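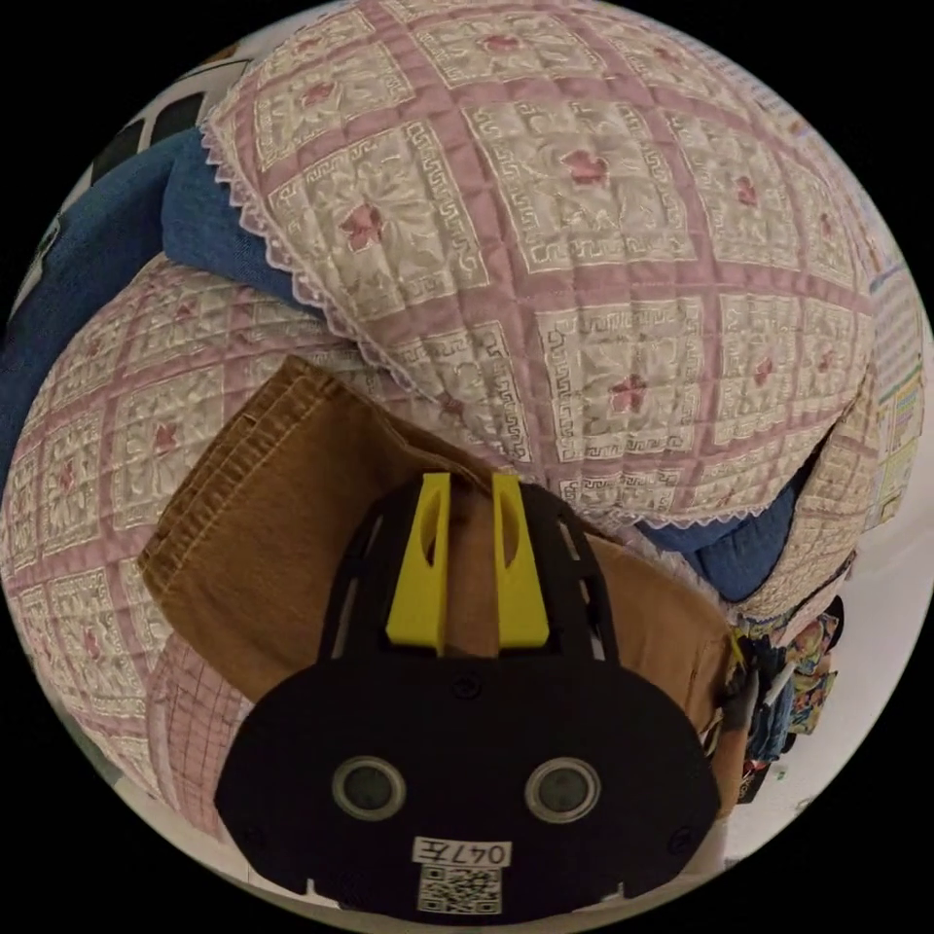 The Word for Fence

I was the third-choice interpreter for the Prurkar talks, and I only got the job because the first choice had kidney stones and the second choice had once called the foreign minister of Sundmont a goat on the radio. So there I was at the Hotel Estrella with a borrowed blazer and a bag of throat lozenges, and a lady from protocol was telling me that under no circumstances should I laugh at anything the minister said, even if it was a joke, until I had finished translating it. (Have you ever tried that? It's like holding in a sneeze.)

If you never followed the Prurkar business, I don't blame you. It's a river island, mostly reeds, with a customs shed at one end and a chapel at the other. Plerkton says it's theirs on account of a treaty. Sundmont says it's theirs on account of the river having moved. People have been shot over it, though not lately, and every spring somebody's cows swim across and there's a formal protest.

The Plerkton side was led by Yung-ching Chung, who had been doing this for 21 years and carried the same brown briefcase through all of it. The Sundmont side had Mylene Castillo, who was new and had read everything. I mean everything! She had read the drainage surveys. On the first morning she quoted a footnote from one of them and Chung took off his glasses and wiped them for so long that I started to worry.

I was supposed to be working for both of them, by the way. There were meant to be two of us, one per delegation, but then the kidney stones, and the goat, and they couldn't agree on anyone else. I sat at the short end of the table with a glass of water on each side of me so that neither country could say it had supplied the water. 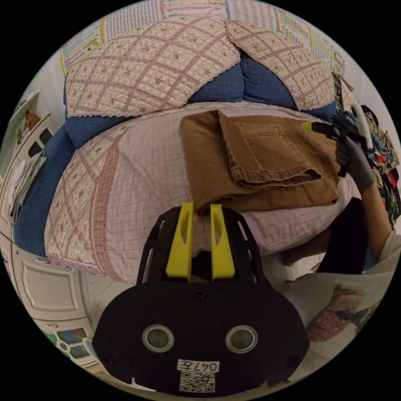

Bed with the black, yellow-fingered gripper in front.

What they were fighting over that week was one word. In Plerktonian there's a word, dural, which can mean a fence, or a hedge, or the edge of anything you'd be embarrassed to walk past without asking. My grandmother used it for the line between her side of the kitchen and my grandfather's. The draft said that both parties would "respect the dural" along the north bank. Plerkton wanted it in English as "customary limit." Sundmont wanted "fence," so they could point out that there wasn't one.

We spent the whole first day on it. Both sides kept turning to me, very politely, and asking what the word really meant, and each time I gave the answer I'd been told to give, which was that it depended on context. By four in the afternoon I was sick of the sound of my own voice. Castillo asked me if the context might be, for instance, a river. I said it might. Chung asked me if the context might be, for instance, a treaty. I said it might be that too. The man taking notes for Sundmont drew a small boat in the margin, and I watched him add a sail.

At dinner I sat between two colonels who had nothing to say to each other, and I translated it faithfully. One said the fish was good. I told the other one the fish was good. He thought about it and said that the fish in his country was also good. I passed that along. I could have wept into the potatoes.

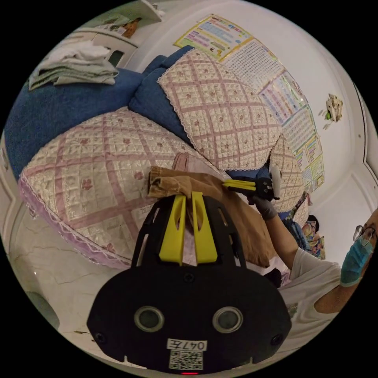
Anyway, I couldn't sleep, so I went down to the lobby in my socks and found Chung there with the briefcase open on his knees. I'd always figured it was full of maps. It was full of letters! Old ones, tied up in string, from people who used to live on Prurkar before it was cleared. There were 40 families at one time, he told me, and he still wrote to some of them, or to their kids. They wanted to know about the chapel roof. They wanted to know if the pear trees were still alive. None of them had ever asked him which country the pears were in.

I said maybe he should read one of those out loud at the table. He gave me the look you'd give a waiter who had sat down and started eating your soup. Then he said, in English, "You are not here," which is a thing they say to interpreters, and I said I knew, and went back upstairs.

And I really did mean to leave it there. But at breakfast Castillo was at the waffle machine, having a terrible time with it (it beeps, you flip it, it beeps again, don't ask me), and she asked me over her shoulder if my family was from the north bank. She'd heard it in how I said my r's. I told her my grandmother was. She asked what my grandmother would have called the word. And I told her about the kitchen, the whole thing, how Grandpa had to stand at the dural with his hat in his hand and ask for the pepper.

She laughed so hard she burned the waffle. I thought, well, that's my career.

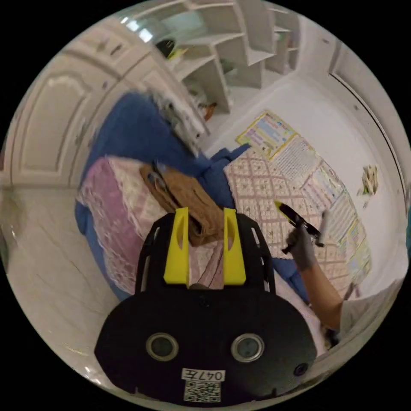

The Second Day

They moved us to a smaller room because a wedding had booked the big one, and all morning you could hear a band warming up through the wall, mostly the accordion. I don't think it hurt. It's hard to threaten anybody over an accordion.

Castillo opened. She had her notes in front of her and she didn't look at them. She said her delegation would like to propose a new reading of article 8, under which the dural would be understood as a place where a person stops and asks. I translated it. My voice went funny in the middle and I took a sip from the Plerkton water, then remembered and took a sip from the Sundmont water.

Chung didn't say anything for a good while. He looked at her, and then he looked at me, and I got extremely interested in my pencil. The accordion did the first half of a waltz. Then he said, "Asks whom?"

So that took until lunch. It took all of the next day too, and at one point both sides walked out, but through the same door, so they had to wait for each other in the hallway. I stood there with them. One of the colonels held the door.

They signed something in March, on a folding table outside the customs shed, with the wind going and everyone sitting on their papers. It doesn't say who owns the island. It says that up to 12 people at a time can cross from either bank to look after the chapel and the trees, as long as they call ahead. The English text keeps the word dural in italics, and there's a note at the back explaining it, and the note is wrong. I'd have told them if they'd asked me, but I wasn't there. They'd gone back to the first-choice guy.

Chung did send me a pear, wrapped in a page of the drainage survey. It was pretty hard. I put it on the windowsill and I've been checking it every morning.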